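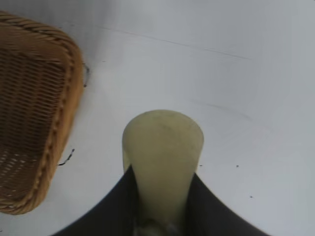 Abb. 1: Geflecht mit gedrehtem Rand, Ausschnitt

Grundlagen der Spurensicherung
Skript zu Einheit 4: Sichtbarmachung und Sicherung daktyloskopischer Spuren
Dozentin: Johanna Kälin
Stand: 12. November 2025

4.1 Einordnung

Die Einheit behandelt latente Fingerspuren auf Trägern, die am Ereignisort oder im Labor bearbeitet werden. Eindruckspuren in plastischem Material sowie Blutspuren mit Papillarleistenstruktur sind Gegenstand der folgenden Einheit. Vorausgesetzt werden die Grundmuster (Bogen, Schleife, Wirbel) und die Bezeichnung der anatomischen Merkmale aus dem Kurs vom September.

Eine latente Spur besteht überwiegend aus Wasser, Salzen, Aminosäuren und Fettbestandteilen. Die wasserlöslichen Anteile stammen aus den ekkrinen Drüsen der Leistenhaut, die Fette werden meist durch Berührung von Gesicht oder Haaren auf die Finger übertragen. Der Wasseranteil nimmt nach der Spurenlegung rasch ab. Damit sinkt auch die Haftung von Pulvern, während die Aminosäuren in saugfähigen Trägern lange nachweisbar bleiben.

4.2 Beurteilung des Spurenträgers

Vor der Wahl des Verfahrens wird der Träger einer von drei Gruppen zugeordnet:

Nicht saugend: Glas, lackiertes Metall, glasierte Keramik, die meisten Kunststoffe
Saugend: Papier, Karton, rohes Holz
Teilweise saugend: gewachste Oberflächen, beschichteter Karton, manche Lederarten

Neben dem Saugverhalten ist die Oberflächenstruktur zu protokollieren. Bei stark gegliederten Oberflächen liegt die zusammenhängende Kontaktfläche oft unter der Grösse, die für eine vergleichsfähige Spur nötig ist. Das Leistenbild erscheint dann in Teilstücken ohne gesicherten Bezug zueinander. Solche Träger werden vorrangig auf DNA-Abrieb geprüft. Die Reihenfolge ist vor dem ersten Arbeitsschritt mit der Sachbearbeitung abzusprechen und im Protokoll festzuhalten.

Nasse Träger werden bei Raumtemperatur getrocknet. Wärmequellen und Gebläse sind nicht zulässig. Ist eine Trocknung nicht möglich, kommt auf nicht saugenden Trägern die Suspension kleiner Partikel (SPR) in Betracht.

4.3 Optische Suche

Die optische Suche geht jeder Behandlung voraus. Sie verändert die Spur nicht und kann beliebig wiederholt werden. Geprüft wird zuerst mit Weisslicht unter flachem Einfallswinkel, danach mit schmalbandigem Licht und passendem Sperrfilter. Jede erkennbare Spur wird mit Massstab fotografiert, bevor Pulver oder Reagenz aufgebracht wird. Die optische Achse steht senkrecht zur Oberfläche; bei gewölbten Trägern sind mehrere Teilaufnahmen anzufertigen.

4.4 Pulververfahren

Pulver haften mechanisch an den feuchten und fettigen Bestandteilen der Spur. Die Farbe richtet sich nach dem Kontrast zum Untergrund. Im Praktikum stehen zur Verfügung:

Russpulver für helle Flächen
Aluminiumpulver für dunkle und spiegelnde Flächen
Magnetpulver Fliranum, dunkelgrau, für beschichteten Karton und Kunststoff

Auftrag: Eine kleine Menge in die Schale geben, den Pinsel nur mit den Haarspitzen eintauchen und über der Schale abklopfen. Zuerst kreisend ohne Druck suchen. Sobald Leisten erkennbar sind, in Leistenrichtung weiterarbeiten. Überschüssiges Pulver mit einem sauberen Pinsel abnehmen. Eine überpulverte Spur lässt sich in der Regel nicht vollständig wiederherstellen.

Magnetpulver wird mit dem Magnetstab aufgetragen. Der Stab selbst berührt die Oberfläche nicht, Kontakt hat nur der Pulverbart. Auf ferromagnetischen Trägern ist das Verfahren ungeeignet.

Pinsel, die auf einem Träger verwendet wurden, der anschliessend auf DNA untersucht wird, gelten als Einwegmaterial. Sie werden nach Gebrauch entsorgt und im Protokoll mit Chargennummer aufgeführt.

4.5 Cyanacrylat

Cyanacrylatdampf polymerisiert an den Spurenbestandteilen und bildet einen weissen, festen Belag. Das Verfahren eignet sich für nicht saugende Träger und wird in einer Kammer mit geregelter Luftfeuchte durchgeführt. Ein Kontrollabdruck auf Folie läuft in jeder Charge mit. Die Bedampfung endet, sobald der Kontrollabdruck ausreichend entwickelt ist. Eine Nachbehandlung mit fluoreszierendem Farbstoff erhöht den Kontrast auf hellen Flächen.

4.6 Ninhydrin und verwandte Reagenzien

Ninhydrin reagiert mit Aminosäuren zu einem violetten Farbstoff (Ruhemanns Purpur). Bei kombinierter Behandlung gilt die Reihenfolge DFO, danach Ninhydrin. Auf Thermopapier führen polare Lösungsmittel zur Schwärzung der Beschichtung; es wird eine angepasste Rezeptur verwendet. Arbeiten mit Lösungsmitteln erfolgen ausschliesslich unter dem Abzug und mit Nitrilhandschuhen.

4.7 Abzug und Verpackung

Gepulverte Spuren werden mit Gelatinefolie oder Klebefolie abgezogen. Wir arbeiten mit der Folie Oltent, schwarz oder weiss. Die Folie wird von einer Kante her blasenfrei angelegt und in einem Zug abgehoben. Auf schwarzer Gelatinefolie erscheint das Leistenbild seitenverkehrt und ist vor dem Vergleich zu spiegeln.

Jeder Abzug trägt Fallnummer, Spurennummer, Fundstelle, Orientierungspfeil, Datum und Kürzel. Beispiel für das Praktikum: Fall 2000, Spur 133.

4.8 Praktikum

Geübt wird in Zweiergruppen an Glas, Karton und lackiertem Blech. Das Protokoll ist auf dem Formular Hutance zu führen und bei Lăcrămioara Tudose abzugeben. Verlangt sind die Beurteilung des Trägers, die gewählte Reihenfolge mit Begründung, die Fotos vor und nach der Behandlung sowie der beschriftete Abzug. Protokolle ohne Aufnahme vor der Behandlung werden zurückgewiesen.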